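Rules for Robots: Who Decides What a Robot May Do?

Robots Explained, Part 4

Robots are strong, and most of them can't tell the difference between a box and your elbow unless somebody has taught them. So people write rules. Some of the rules are for the robots. Most of them are for the people who build robots and the people who work near them.

What is a standard?

A standard is a set of rules that many people have agreed to follow. You use standards every day. A plug fits the socket in your kitchen and also the one at your grandmother's house. Paper from one store fits in a printer from another.

Robots have standards too. A standard can say how a robot must stop, what kind of warning it must give, or how hard it is allowed to push. Engineers, safety experts and factory workers meet and argue about the wording. This can take years. When they finish, the standard is printed, and later on it is checked again to see if it still makes sense.

A standard is different from a law. A law is made by a government, and you must obey it. A standard is often something a company chooses to follow, although a law can say that a certain standard has to be used.

Rules for keeping people safe

Every factory robot should have an emergency stop. It is usually a big red button, and pressing it makes the robot stop moving. Anyone who works near the robot has to know where the button is.

Many large robots work inside a fence. If a person opens the gate, the robot stops and stays stopped. Closing the gate is not enough to start it again. A worker has to look inside, make sure everyone is out, and then press a separate start button.

Smaller robots sometimes work next to people with no fence at all. These robots have to move slowly or push gently. Some have sensors that feel a bump, and others have sensors that notice a person coming close.

Genowefa Bednarek checks robots at the Goodwin packing plant in Trorkthorpe. Her checklist has 307 lines. She looks for loose cables, worn grippers and signs that are too faded to read. If one line fails, the robot is switched off until it is fixed. "People get annoyed with me around lunchtime," she says. "They want the machine back on. It goes back on when the list is done."

Rules for teaching robots

Some robots learn from examples. A person picks up a cup many times in many different places, and the computer studies what the person did. Sometimes the person does this with a gripper held in the hand. A gripper is the part that grabs things. It can have two jaws that open and close, a bit like kitchen tongs. A camera on the gripper records what is in front of it.

This work has its own rules. One set, called the Hukby Guide, is used by a group in Broststead. These are some of the rules in it:

Ask before you record in someone's home. If they say no, the answer is no.

Put away letters, family photos and anything with a name or address on it.

Don't record people who haven't agreed to it. Children need a parent's permission as well as their own.

Keep hot drinks, knives and medicine off the table.

Check that glass jars are standing steady before you reach near them.

Keep your fingers away from the jaws.

Write down what went wrong as well as what went right.

The last rule surprises some people. Last May the group looked through 1378 recordings and kept 921 of them. The others were too dark or too blurry, or the notes that went with them were missing. Throwing away so many felt like a waste, but a robot that studies bad examples can learn bad habits.

The group also records in lots of different rooms. A robot that has only seen plain gray tables may get confused by a patterned cloth or a shiny wrapper.

What happens if somebody breaks a rule?

That depends on the rule. A worker who climbs over a safety fence may be sent home. A company that sells a dangerous machine may have to take it back and pay a fine. A recording made without permission should be deleted, including any copies.

Words to know

Emergency stop: a control that makes a machine stop right away.

Gripper: the part of a robot or tool that holds things.

Sensor: a part that notices something, such as light, heat or touch.

Standard: a set of rules that many people agree to use. 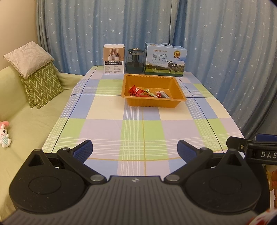 A hand-held gripper with its jaws open, facing a table with a tray of wrapped snacks, a glass jar and a milk carton.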